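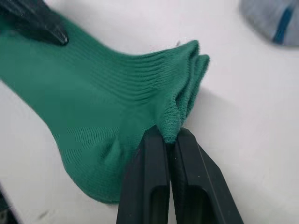

Silent failures are the ones worth getting excited about

I love a good crash. When an arm throws a fault and stops dead, everybody in the room knows where to look. What happened on the Valtine cell in September was much sneakier, and I think it taught us more than any emergency stop I've been through.

The job was turning socks right side out and pairing them. Socks are wonderful test objects - stretchy, floppy, ribbed in one place and looped in another, and never the same shape twice. One finger pins, two fingers pinch and pull. We ran 500 of them through over a long stretch and the log came back clean. Every grasp was marked good.

Then Lindiwe Gumede went through the bins by hand and found 91 socks with pulled loops or a stretched cuff. The gripper had been closing on the terry side, catching a few loops, and dragging the rest of the fabric along by them. As far as the controller was concerned, the fingers had met resistance, so there was a sock in there. Success!

Declan Trevaskis wanted to file it as a tuning problem and lower the grip force. We did lower it, and it helped. But I'd argue (and did, loudly, at lunch) that it belonged in the safety log, right next to the pinched-cable incident on the Mtshali bench. A machine that damages what it holds and reports that all is well has a sensing fault. Today it's hosiery. Put the same closing logic on a sleeve with somebody's wrist in it and you'd want that report to be worth something.

So my plea is a simple one. Stop letting the gripper grade its own work. On the Nastine rig we now pull finished socks at random, stretch them over a form, and look at them under a lamp. It's slow, and it's the most fun I've had all year, because every bad one points straight at a grasp we can replay. We've logged 400 this way and the list of odd little failures keeps growing - toe seams caught sideways, two layers pinched where we wanted one.

If you run a fabric cell, try it with your next batch, and keep the ruined ones in a box where people can pick them up.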